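Asunto: Re: [tilau-usuarios] Máscara del brazo y objetos que desaparecen del planificador
De: Rodel Galang
Lista: tilau-usuarios

Pravesh Potgieter escribió:
> Hola a todos:
>
> Tras pasar a la rama nueva de Tilau tengo un problema con las escenas
> de vajilla. Cuando el brazo entra en la vista de la cámara de cabeza,
> los objetos que quedan debajo salen del mapa y el planificador los
> trata como espacio libre. Con el brazo recogido todo se detecta bien.
>
> He subido el margen de la máscara del brazo y es peor: entonces
> desaparecen también los vecinos. ¿Alguien lo usa con objetos que se
> tocan entre sí? ¿Conviene volver a la segmentación antigua?
>
> Pravesh

Hola, Pravesh:

No vuelvas a la segmentación antigua, el fallo está en otro sitio. Lo he reproducido con cuencos y vasos de plástico sobre un tablero forrado de tela verde oscura, y son dos problemas distintos que se ven a la vez.

El primero es la persistencia. En la rama nueva, un objeto sin observación durante 34 ciclos se borra del mapa, y el contador corre igual si el objeto no está que si lo tapa el propio brazo. En la captura del final hay un caso claro: a la derecha del tablero, bajo el brazo, asoma apenas una franja de algo verde lima. Por el borde curvo será un cuenco, pero con esa franja Protent no llega al área mínima y no publica nada. El mapa entiende que no hay objeto y el planificador da la zona por libre. El cuenco magenta va mejor, porque solo pierde la parte inferior derecha y el ajuste de elipse aguanta con lo que queda del borde.

El arreglo es no incrementar el contador cuando la proyección del objeto cae dentro de la máscara del robot. Lo tengo en la rama oclusion-propia y la opción se llama congelar_ocluidos. De momento está desactivada por defecto.

El segundo problema es el margen. La profundidad registrada sale con agujeros en el contorno del brazo, ese punteado negro, y la tentación es taparlos dilatando la máscara. Con objetos separados no pasa nada. Con el magenta pegado al azul, como aquí, la dilatación se come el borde compartido y Protent junta los dos o descarta uno. Deja el margen en el valor de fábrica y filtra los píxeles sin profundidad antes de agrupar, con descartar_nulos en el nodo de nube.

Sobre los reflejos, que alguien preguntó en enero: los brillos del interior de los cuencos siguen dando guerra en el canal de color. Yo bajo el peso del color y dejo que mande la forma del borde. En el juego de pruebas de Van Wyk, que son 3.362 vistas etiquetadas a mano, las fusiones erróneas pasaron de 122 a 69 solo con eso. No he medido todavía el efecto conjunto con la opción nueva.

Una cosa más – los objetos que sobresalen del tablero. El vaso azul oscuro de la esquina izquierda queda en parte fuera del borde, y si recortas la nube con el polígono exacto de la superficie lo partes en dos y el centro estimado se te va hacia dentro. Amplía el polígono de recorte y deja el plano de apoyo como está. Son dos parámetros separados, aunque en el fichero de Numberg aparezcan seguidos y con nombres casi iguales.

Para probarlo:

1. Cambia a oclusion-propia y recompila solo el paquete de mapa.
2. Borra la caché de máscaras. Si no, carga la dilatada.
3. Activa congelar_ocluidos y descartar_nulos.
4. Arranca con el brazo recogido para que el mapa vea todos los objetos.

El paso 4 importa: un objeto que nunca se ha visto entero no se puede congelar. Para ese caso hace falta marcar como desconocido el volumen que tapa el brazo, y eso no está hecho.

Si te sigue fallando, manda el registro del nodo de mapa con la transformada de la cámara incluida. Un desfase pequeño en la cabeza desplaza la máscara y da síntomas muy parecidos.

Un saludo
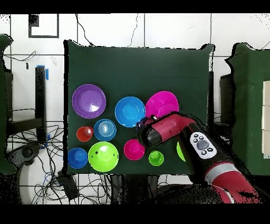 Rodel Galang
Mantenedor de percepción y mapa, Tilau

P. D.: la rama parte de la versión de desarrollo. Si estás en la estable, espera a que la fusione o aplica solo el último parche, que entra sin conflictos.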